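3.2 Floor condition in the study room

The second part of the project dealt with wear on light wooden floors in rented student rooms. Elfriede Hollenstein and Fahad Bhutto recorded the floor at the Cloritcombe house in June, before any cleaning product was applied. The room is 21 square meters and has one door to the hallway.

Marks were sorted by outline and color. Scratches and dents were entered on a separate sheet (Appendix B). Patches with no clear edge were entered as "surface change, cause open," following the scheme Beat Egger used in the first part. Patch 9 is the largest entry in this group. It is greyish and irregular, with blotchy edges, and spreads over several planks next to the small dishes. 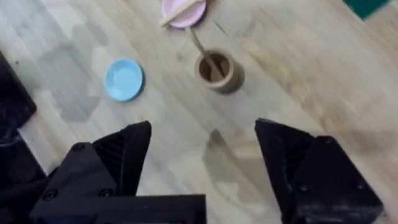 Figure 4. Patch 9 on the light planks, upper left. Cause open (worn or damp).

Grain and plank color vary across the floor, so a patch was only entered if it could be told apart from the natural bands in the wood. Two group members judged each entry separately. They disagreed on 2 entries, both of which were dropped from Table 3.

No moisture reading was taken for Patch 9. The meter on loan from Stilonitz was returned before the second visit, and the group decided against using a different model partway through. The patch is therefore left out of the comparison in section 4.

3.3 Cleaning procedure

The floor was swept first, along the planks. A mix of 200 ml cleaner to one bucket of water was then applied with a flat mop.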